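The Littlest Pieces in the Box

I have a confession to make, and anyone who has ever stepped on a peg in bare feet will understand it. I love the small parts. Give me a box of wooden building pieces and I'll skip right past the arches and the big handsome blocks and go digging in the bottom for the cylinders!

My own set came from a shop called Stumari, over in Clarnham, which is the kind of place where you go in for a birthday card and come out with your arms full. It was January, the sidewalks were a mess, and I was the only customer. The box on the shelf said 100 pieces. I paid, went home, dumped the whole thing on the dining table and didn't make dinner until almost nine.

A plain cylinder doesn't look like much next to a castle turret. But stand one up and it's a chimney, or a fence post, or a very serious man waiting for a bus. Lay it on its side and you've got a log, a rolling pin, a wheel if you aren't picky. My niece once served me three of them on a saucer and told me they were sausages (they were a little dry, but I was polite about it). 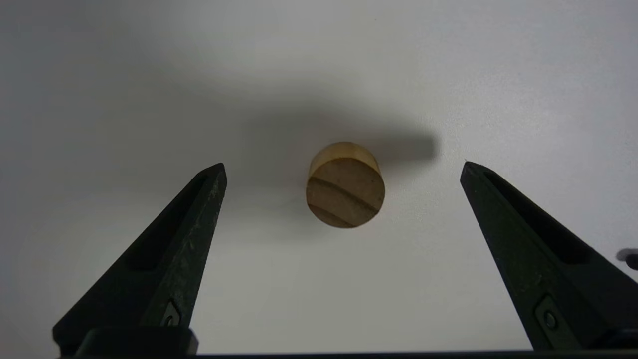 Then there's the matter of where to play. I used to build on the rug, which is cozy and also a terrible idea. Small pieces lean, and then they fall, and then they vanish into the fringe until you vacuum. A hard, flat surface changes everything. I like a pale one best, as bare wood shows up nicely against it and I can spot a stray before it rolls off and goes under the radiator – a place I have visited on my stomach more often than I'd like.

I've gotten fussy about finish, too. My Stumari pieces are unpainted and I've left them that way. A friend swears by the Matić sets, which come in gorgeous colors, and I do get a pang when I see hers lined up on the windowsill. Still, I like a bit of plain wood in my hand. I keep 2 in my coat pocket and roll them around when the line at the post office gets long.

Storage took me ages to sort out. I tried jars, then a cookie tin that made an unholy racket, and finally an Imitz drawer unit meant for sewing supplies. Cylinders go in the top drawer, little cubes in the next, and everything odd goes in the bottom one with a rubber band ball and a spare key to I don't know what. It works pretty well as long as I put things away the same night, and about half the time I do!

If you're buying your first set, go for one with plenty of small pieces, even if the big ones look better on the lid. And check the coat pockets before you do laundry.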